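Print this page | E-mail this release

July 12, 2024

Jetora brings in robot leasing for small workplaces

I've spent most of June on the phone to people who want a robot for the dull jobs and haven't a clue what to budget for it. So I'm really pleased to say that Jetora now has a lease for exactly that!

It costs £3495 a month for a two-armed Zudberg unit, over 18 or 36 months (you pick). Servicing is in the price, and so is a spare pair of hands — fingers wear out, and most people forget to plan for them. If something breaks, we'll swap it within 72 hours.

My advice before you sign anything? Write down the jobs you want doing, however small, and measure your doorways. Our Gastano planning sheet is free and walks you through power points, floor space and staff training. 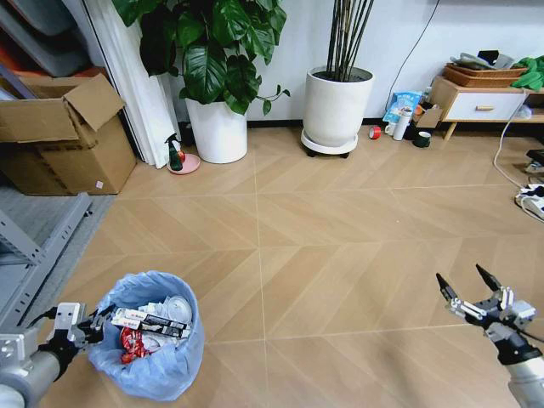 Bin duty: a left hand reaches towards a lined waste bin, with the right hand raised and its fingers spread.

Orders are open now, and we have nearly 36 units set aside for the first round. Ring the Jetora sales desk or ask for the planning sheet by e-mail.

Shares: 18 | Comments: 0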